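Why We Sort Our Trash
by Chunhua Lu

OK kids, quick one today. Sorting! You finish a drink, you've got an empty in your hand, and where does it go? Not all in one big heap. Different stuff gets made into new things in different ways, so it has to be split up first.

Metal is the easy one. Drink cans are mostly aluminum, and aluminum melts and gets rolled out flat and turned into cans again. And again. It doesn't wear out. Squashed is usually fine too -- like the red can lying on its side by the big gray bin, that one has been crushed and it's still good metal.
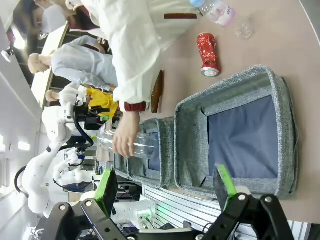

Plastic is trickier, there are lots of kinds. Look for the little triangle with a number in it, mostly on the bottom. Clear drink bottles are often a number 1. They get washed and chopped into flakes, and the flakes can be made into new bottles or even fuzzy jackets. A clear bottle is on its way into the smaller bin, held by someone in a white coat. One more with a light blue cap is still on the table. Caps on or off? Depends on your town, so ask a grown up.

Glass next. It goes by color in some places -- brown with brown, green with green, clear with clear. It gets crushed and then melted in a very hot furnace. Never pick up broken glass!! Go get somebody.

Try it at home. You need two bins or boxs, any kind. Make a label for each one. Rinse stuff first or it gets sticky and the ants come.

Our class in Trellow started in April and we had 135 cans by summer. Send me your number!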